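Workshop Tips: House Rules for Working Next to a Legged Robot with Hands

These are the rules we post beside the bench at Odberg. They cover one robot, one steel table and one or two people in the same room. They do not replace the manufacturer's manual or a risk assessment for your own site. Revised in March after the Lurnen shop asked for a copy.

1. Floor

Mark the working area before power-up. Our boundary is 130 cm out from the farthest point the fingertips can reach, measured at floor level with the arm straight. Tape holds on low-pile carpet if you press it down with a roller. Replace any strip that lifts at a corner.

Closed shoes, laces tied, long trousers that clear the sole. No lanyards, no scarves, no open cuffs.

Cables are the usual trip hazard. Run them along the wall where you can, and coil the slack outside the taped area. A cable that has to cross a walkway gets a flat cover.

2. Hands and gloves

Fabric covers keep dust and crumbs out of the finger joints. They also hide loose screws, so take them off once a week and look. Ours come off on Tuesday, with the robot powered down and the battery out. Check:
- each fingertip for splits in the rubber
- fasteners at the base of the thumb
- fabric caught in a hinge
- cable clamps at the wrist

Wash covers cold and let them air-dry. Heat shrinks the ribbing and the fingers will not close all the way.
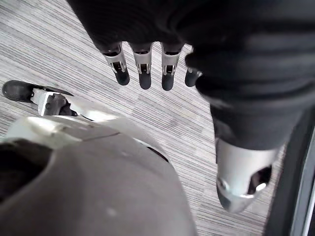
Mathew wrote in to say that weekly is too seldom for a hand that handles food packaging. His shop pulls the covers after every 5 hours of run time and wipes the joints with a dry brush, no solvent. We have no objection. If you log run time, use hours. If you don't, use the calendar.

Never reach between the fingers to free an object. Open the hand from the controller, or cut power and open it by the release procedure in the manual.

3. Standing close

Sometimes a person has to be inside the tape, mostly for setup and for checking the home position. Conditions:
- speed limit set to the lowest step
- second person at the stop button with nothing else to do
- no load in the hand
- both feet on the floor, no kneeling, no leaning across the arm

Say "in" when you cross the tape and "out" when you leave. The person at the button repeats it. If the word isn't repeated, stay where you are.

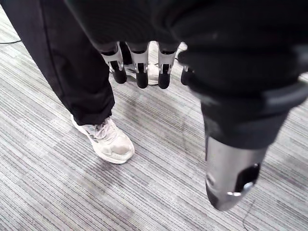 Can one person do setup alone if the stop button is within reach?
Two people are required for any work inside the tape. A button within reach at the start of a job is often out of reach once you have turned around or bent down. Alone, you may work outside the tape only.

4. Table and objects

Stainless steel wipes clean and doesn't hold crumbs, but it is slippery and it throws glare. Turn off any lamp pointed straight at the top. Glare upsets head cameras more than low light does.

For practice picks use light, unbreakable things with a lid that stays on. Our limit is 80 mm across at the grip. Glass, knives, aerosols and anything hot are out. An opened snack can counts as opened even with the lid back on; tape the lid or leave it off the table.
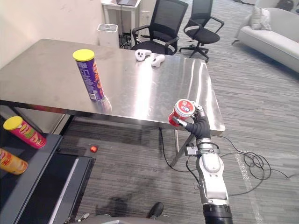 Set the grip force for the softest object in the batch and work up from there. Cardboard cans dent early, and a dented can goes in the recycling, since it will roll differently from the others and spoil the next run. Keep lifts low. At Rorau the rule is no higher than the operator's elbow, and we have copied it.

5. Spares and put-away

Objects waiting their turn need a fixed home outside the reach of the arm. A low shelf works well. Cans should lie on their sides with the lids all facing one way, as with the two on the lower shelf here, so you can see at a glance which ones are capped. Round items belong in a tray. A small ball on the carpet, like the red one just past the shelf, goes back in the tray before anyone walks the area or the robot takes a step. Controllers stay at the back of the table during a run only if they are switched off or assigned to the operator on duty.

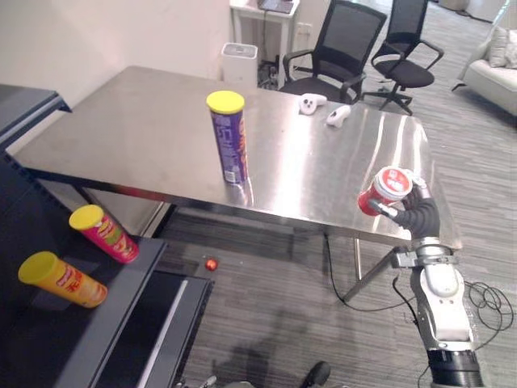
End of day takes 5 minutes when the list is followed in order. Park the arm, open the hand, then cut power; a hand left closed on an object strains the tendons overnight. Canisters come off the table next, including any still standing mid-table like the purple one with the yellow lid. Wipe the steel with a damp cloth, then a dry one. Coil cables in loose loops, no tighter than a dinner plate. Chairs go under or behind the table with the wheels clear of the tape.

Battery on the charger, charger on the hard surface by the door, never on carpet. Write the run time in the book.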